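首页 本地 街坊 活动 旧文 投稿 联系

Omholm 的机柜搬上二楼了，布线还剩最后一段

2025年7月4日 文/A-yeong Min

先把大家最关心的说了：Omholm 的网还没全好，一楼阅览室已经能连，二楼走廊东头和放映间还得再等等，预计七月中旬收尾。在那之前想来蹭网写东西的朋友，请坐一楼靠窗那一排，信号最稳，插座也多（最里面那个插座是坏的，别跟它较劲了，我较过）。

好，正事讲完，下面慢慢聊。

住在 Wumville 的人大概都知道 Omholm 那栋楼，以前是纺织品仓库，后来改成阅览室加活动室，再后来楼上又添了放映间和一间给孩子们画画的屋子。楼是好楼，冬暖夏凉，就是网络一直像在闹脾气。原来的机柜塞在楼梯底下那个三角形的小隔间里，门一开先碰到拖把，再碰到灭火器，最后才够得着设备。进去的人得侧着身子，膝盖顶着墙，一只手举手电，一只手摸网线。夏天更难受，那里没有窗，热气全闷在里头，每年一到七月就开始掉线，掉得特别准时，放映间放片子放到一半，画面停在主角张着嘴的地方，满屋子人一起叹气。

我自己就经历过两回。第二回停住的那一下正好是大结局，我到现在都没看到结尾，后来去问朋友，三个人给了我三种说法！

所以今年春天楼里说要把机柜搬到二楼，我第一反应是高兴，第二反应是：搬哪儿？二楼每一间都有人用啊。

最后选的是画画屋隔壁那间。以前堆折叠椅和旧展板，浅色的木地板，采光好得让人嫉妒，窗户朝北，下午也不晒。折叠椅挪到了一楼后门那边，展板送的送、拆的拆，留了几块好的给孩子们贴画。腾出来之后大家都站在里面愣了一会儿，原来这间屋子这么大。好几个人当场改了主意，说要不别放机柜了，拿来喝茶吧。这个提议差一点就通过了，真的只差一点。

负责这次搬迁的是 Boris Koubek，楼里的老熟人，以前给学校和诊所拉过很多年的线。他这个人说话慢，做事也慢，可是他拉的线我没见谁返过工。他一来先不动设备，拿了卷尺和粉笔，在地板上画了机柜的位置，又画了门打开以后会扫到哪里，再画了人蹲下来干活要占多大地方。粉笔印子画了一地，隔壁画画屋的孩子跑过来看，以为是跳房子，已经有人开始跳了。

Boris 也没赶他们，等他们跳完，说，行，够宽，能跳得开就能干活。

机架是从 Kwon 买的，就是桥头那家卖五金带修电器的铺子。黑色的开放式架子，两边立柱上全是一排一排的方孔，没有门也没有侧板。选开放式的时候楼里争了一阵，有人觉得露在外面不好看，还容易落灰，有人觉得带门的柜子看起来更“正式”。Boris 坚持要开放的，他说楼梯底下那个带门的他已经受够了，每次都得把门卸下来靠在墙上，门还老往下滑，砸过他的脚。听到砸脚大家就不争了。

灰的问题怎么办呢？Ga-eun Ham 给了个很实在的办法：每次打扫画画屋的时候顺手把隔壁也擦一遍，用干布，别用湿的，也别拿掸子掸，一掸全飞进去。她把这条写在纸上贴到了门后面，字很大，我隔着走廊都能看见。

搬设备那天我去凑了个热闹（其实我是去采访的，可是一进门就被塞了一卷扎带，后面就变成干活了）。上午先把旧柜子里的线一根一根拔下来，每根拔之前都要在两头贴标签。听起来简单对吧？问题是这些线前前后后换过好几拨人来接，原来的标签有的掉了，有的糊了，有一张写着“重要”，可是没写重要在哪儿。还有一根线两头都插着，中间却绕了水管好几圈，顺着摸过去，摸到最后又回到了同一个柜子里。Boris 拿着那根线看了很久，一句话没说，把它单独放到窗台上去了。

后来 Ga-eun 从画画屋拿来一盒彩色纸，提议按楼层分颜色，一楼的贴黄的，二楼的贴绿的，放映间单独用红的。这个办法救了大家的命，下午接线的时候远远一看就知道该往哪儿走，比念编号快多了。不过也出了一点小岔子，红色的纸不够用，有几张后来是用红蜡笔涂的，涂得挺厚，摸完一手红，我那天回家洗手洗了半天。

旧线能用的留下，不能用的全部换掉，这次新拉的线一共用了230米。我问 Boris 为什么这么多，楼也没多大啊，他指指天花板，又指指墙角，说线又不会抄近路，得绕着梁走，得躲开暖气管，还得在每个拐弯的地方留出余量，拉得太紧，日后想挪一挪插座都没得挪。我想想也是，我家里电视后面那根线就是太紧，电视只能斜着放，斜了好几年了。

中午吃的是楼下送来的饭团，大家坐在楼梯上吃，聊的全是以前断网的惨事。Isabelle Zacharias 讲了一个，说有一回她在放映间跟外地的姐姐视频，让姐姐看她新剪的头发，结果画面卡在她甩头的那一瞬间，姐姐截了图，到现在逢年过节还发给全家人看。我们求她给我们看一眼，她死活不肯。

吃完接着干。
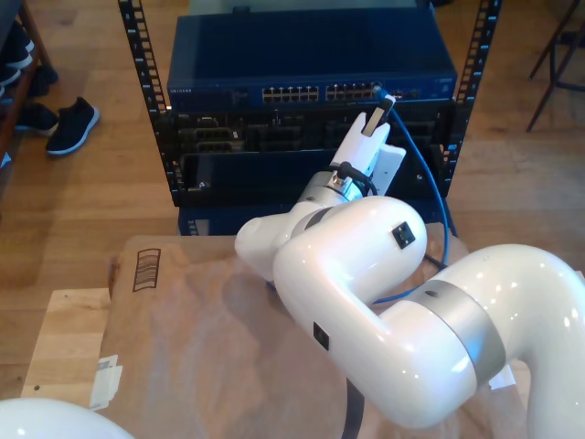
下午最费工夫的是整理机架上的顺序。交换机放最上面，服务器放在它下面，这个没有争议，接网线的时候站着就能够到，不用趴在地上。有争议的是要不要在中间多留几格空位。Boris 想留，说以后加东西方便；管钱的那边觉得留着浪费，不如装块隔板放文件。两边各让了一步，结果是留了一点点，文件嘛，还是请放到文件该去的地方吧。

说到桌子，机架前面摆了一张木桌，上面铺了纸板。纸板已经皱了，折痕一道一道的，Ga-eun 嫌难看，想换一张好看点的桌布，Boris 不同意，说工具往上一放，桌布三天就得破，纸板破了换一张就行，反正拆箱拆出来的纸板多得很。我站 Boris 这边！我家厨房装修的时候也是这么铺的，后来一直没揭，铺出感情来了。

网线这次选的是蓝色的。关于颜色也有小故事，本来想统一用灰的，耐脏，可是隔壁小孩投了票（对，我们让小孩投了票），蓝的赢得毫无悬念。有个小姑娘还特别认真地解释，她说网是看不见的，要是线也灰灰的，就更看不见了。Boris 听完点点头，当场就把蓝的定下来了，我觉得他心里本来也想要蓝的。

再说说为什么这次非搬不可，光靠天热掉线还不够，真正推着大家动起来的是 Cliretti。

Cliretti 是 Omholm 去年开始做的老照片整理，街坊们把家里的旧照片拿来，扫描，登记，写几句说明，再还回去。刚开始谁也没想到会有这么多人来，有拿鞋盒装的，有拿饼干筒装的，有一位老人家用床单包了一大包背过来，放下就走，说不急，慢慢扫。到上个星期为止已经扫了4000张。照片多了，存的地方就不够，扫描间又在一楼，文件往楼梯底下那个老柜子里传，传着传着就断，断了就得重来。做扫描的 Kyung-tae Kong 跟我说，有一天下午他传同一批婚礼照片传了一整个下午，那对新人他现在在街上碰到都想打招呼，虽然照片是人家年轻时候拍的，现在孙子都上学了。

我问他新机柜装好以后最想干什么，他想都没想：“下班准点走。”

Cliretti 的照片我看过一部分，有几张真是舍不得翻过去。有一张是老仓库门口，一群人坐在布卷上吃西瓜，后面的门牌正好能看清，就是现在 Omholm 的正门。还有一张是谁家的阳台，晾了一整排袜子，每一只都不一样，照片背后写着“今年新袜子”，笔迹很得意。这些照片以后都会放到阅览室的电脑上给大家翻，当然了，主人家不愿意公开的不放，登记的时候会问清楚，没问到的会先留着不动。

现在的进度是这样的，我尽量说清楚，说错了请来骂我：一楼的墙上插座有21个，全部接好测过了，阅览室、扫描间和前台都能用。二楼西边也接好了，画画屋有网了（孩子们的反应很平淡，他们更喜欢粉笔印）。东头走廊的线已经拉到位，还差接头。放映间最麻烦，墙是后来加的，里面不知道塞了什么材料，打孔打到一半钻头就开始发出不妙的声音，Boris 立刻停了，打算换个位置，从门框上面走。

放映间有60个座位，这阵子没网，放映照常，用光盘放。别担心，不会再卡在张嘴的地方了，光盘也挺好的，挑片子的时候还能看封面，我上次光看封面就看了好久。七月的片单贴在一楼楼梯口，喜剧居多，有一部老武侠片是应 Isabelle 的强烈要求加进去的，她说她要坐第一排，请大家给她让让。

顺便讲一下楼梯底下的小隔间。老机柜拆走以后那里空出来了，拖把和灭火器终于有了体面的住处。灭火器现在挂在外面墙上，一伸手就能拿到，早该这样了。至于隔间本身，目前有两个呼声，一个是放雨伞，一个是给画画屋存颜料。我个人投雨伞一票，每次下雨天门口那堆湿伞东倒西歪，进门得跨着走。不过颜料派人多势众，还会撒娇，前景不太乐观。

老柜子去哪儿了呢？Kwon 铺子收走了，抵了一部分机架的钱。铺子里说打算把那扇老往下滑的门修一修，然后当鞋柜卖。我很想知道谁会买，要是您家买了一个铁的、带散热孔的、透气特别好的鞋柜，请给我们写封信。

还有几件琐碎的事，一并交代了。

二楼那间屋子以后会锁门，钥匙在前台，要进去请找 Ga-eun 登记，别自己推。上星期有人以为那里还是放折叠椅的，推门进去找椅子，转了一圈没找到，很失望地出来了。椅子在一楼后门，再说一遍，一楼后门，用完请叠好放回去，靠墙那一摞别堆得太高，上面的够不着。

机架附近请不要放饮料。这条不用我多讲吧？可是我还是要讲，搬设备那天就有人差点把半杯豆浆放到桌上，Boris 伸手一挡，那个速度跟他平时说话的速度完全不是一回事。那个人是我。

无线网的名字没有改，密码改了，新密码在前台的小黑板上，字迹是 Kyung-tae 的，他的一和七长得很像，连不上的话先把一换成七试试，还不行就问他本人。小黑板每天下午会擦一次重写，赶上正在擦的时候请稍等片刻，别站在旁边催，越催他写得越潦草。

家里有旧网线想捐的，谢谢好意，目前不收了，窗台上那一根已经够大家研究很久。倒是缺几个收纳盒，要带盖的，能放下螺丝和接头的那种小号，饼干盒也行，请洗干净晾干再拿来。上回有人送来一个，里面还有半层饼干渣，Ga-eun 说闻起来很香，可是螺丝放进去以后手感很奇怪。

扫描老照片照旧在一楼，带照片来之前不用自己整理，也千万不要用胶带去粘破掉的边，粘了反而难弄。相册不好拆的就整本拿来，他们会一页一页来。要是照片背后有字请告诉登记的人，好多故事都在背后呢。这阵子因为搬机柜，排队的人多了一点，想省时间的可以挑上午来，上午通常清静，还能赶上前台煮的那壶大麦茶，过了中午就没了，我去晚过，只闻到味儿。

放映间那一段接通之后我会再写一篇，到时候把片单和新插座的位置一起登出来。Boris 说门框上面那条路他已经量过了，剩下的就是等梯子，梯子借给隔壁修招牌去了，说是明后天还。

首页 本地 街坊 上一篇 下一篇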